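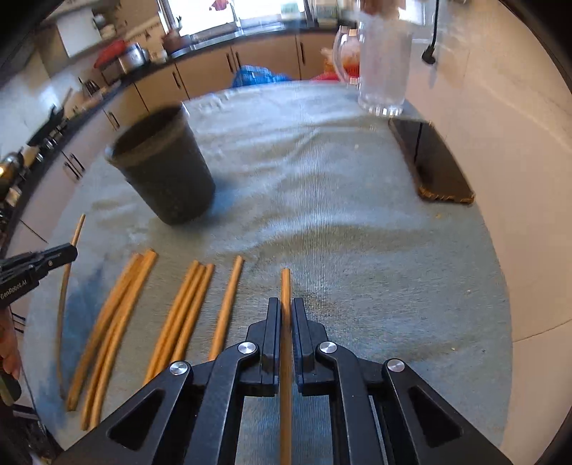
SLIDE 2: ONE STICK AT A TIME

(Let them look. Drink water.)

Glamorous, I know. The task at Pikel is chopsticks into a cup, done by hand with a gripper in real kitchens. We asked for 100 good takes per kitchen. I wrote that number on a whiteboard in August, before I had ever tried to pinch a chopstick off a tablecloth.

Say: sticks lying side by side are the hard part. A model that has only met lone sticks will grab three and look pleased with itself.

Say: leave the kitchen alone. Pots on the counter, daylight in the window. Our Meinecke set was shot on a bare white bench, and the policy fell apart the first time it met a kettle.

SLIDE 3: WHAT COUNTS AS DONE

Sticks in the holder, jaws open. We keep the open-jaw moment in every take -- trim it and the model never learns to let go. Ask me how we know. (Pause. Someone will ask.)

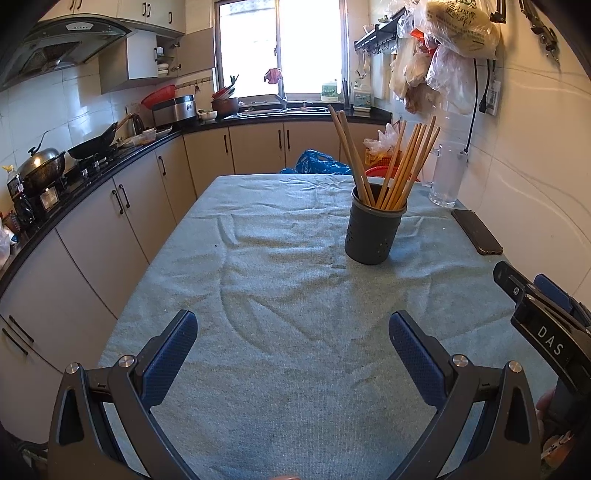
SLIDE 4: THE BILL

1367 takes recorded. 40 thrown out for bad timestamps, 20 more for bad labels, mine.

Skip the Bravport chart if we're past 3:30.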